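Lanport Community Auto Workshop
Progress report to the Kolev Fund, prepared by Teodora Babić
30 October 1999

The second hoist is in! It arrived from Pramside on a flatbed, and Trevor Ackroyd and Sekar Pattinasarany had it bolted down and certified within the week. We now run two service bays side by side, and the difference to the evening classes is huge — half the group can do brakes while the other half does cooling systems, with no more standing about in the car park.

We have logged 398 repairs and services under the grant so far, against a target of 500 by the end of December. Most were oil changes, brake pads and batteries, but the apprentices also rebuilt a gearbox under Vasilis Zupan's eye, and the owner drove it home to Flustell with no trouble at all.

Four apprentices have stayed on since the last report. All of them can now do a full safety inspection, and two have started on electrical fault-finding, the part of the trade I get asked about most by local garages.

Spending is close to plan. Tires and consumables ran over a little, and the tool budget is under, thanks to a very good used wheel balancer Hrvoje Radonjić tracked down for us. I would like to move the difference across if the Fund agrees.

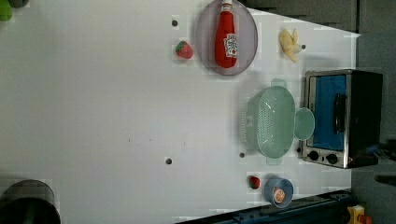 Photo: Hrvoje Radonjić

Still to come: the waste oil tank needs a new bund before winter, and the parts catalogue has to go onto the computer. Saturday bookings are full until the holidays, so we'd love to talk about opening a third evening. Trevor is keen to teach it, and has a course outline on diesel engines ready to send you.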